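Notebook, December, 7:50 a.m. start

Route survey for the Dralldale coast walk, second pass. Left the Jestari guesthouse with Hiba Dabbas and Nuwan Marikar. GPS logger on 3 s interval, barometer zeroed at the ferry slip.

High point reads 306 m. The old leaflet is lower; Kumudini to check against the map sheet. Stile at Trirnach is loose on the seaward side. Picnic stop at the burn, light wind.
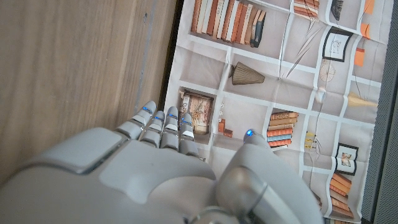 Right hand over the bookshelf sheet, fingertip LEDs blue.

Ferry times still unresolved. The slip notice and the Selvanayagam timetable disagree on the last return sailing, so the loop cannot be published with a same-day option yet. Farzana will phone.
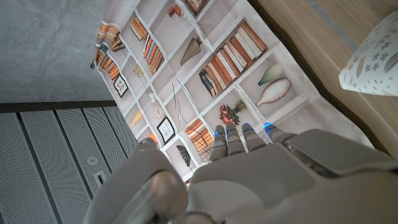
Track cleanup: removed 7 stray points near the cliff, then resampled. Distance came out unchanged. The printed walk map should go on cloth, like the bookshelf print spread on the wooden surface, as paper copies split at the folds. Mark Anthony to get a price for 50. Legend text needs to go up one size first.

To do: recheck stile, tide table for the causeway, spare logger battery.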